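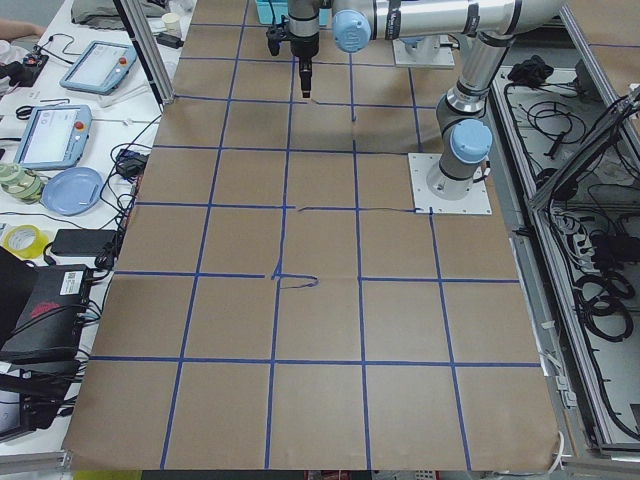 Gert Steyn wrote in after last month's page that the arms took the dull half of his job and left him the half that needs thinking, and that he goes home less sore but more tired in the head. Several readers at Mandano said the same, so these tips are for the person at the bench.

Cover the table with kraft paper before a new job. Tape it down in a grid with blue masking tape, and you can call out a square when you want an arm moved. Overlap the sheets and press out the worst wrinkles.

Mark trouble spots on the paper in dark ink. Whoever has the next shift can read them without hunting for you.

Give each teach pendant its own spot on the bench, screen up, with the red button easy to reach. Keep tape rolls and cups away from it.

Coil spare cables into a tray. We lost 26 minutes in February to one plug.

Change over every 60 minutes if you are watching two arms. People used to stand at one station all day, and watching is harder on the eyes than lifting was.

Write down what you changed. Mohcine Ouazzani keeps a notebook with 13 settings in it, and new people at Tahiri now start by copying it out.

Change the paper when the tape starts to lift.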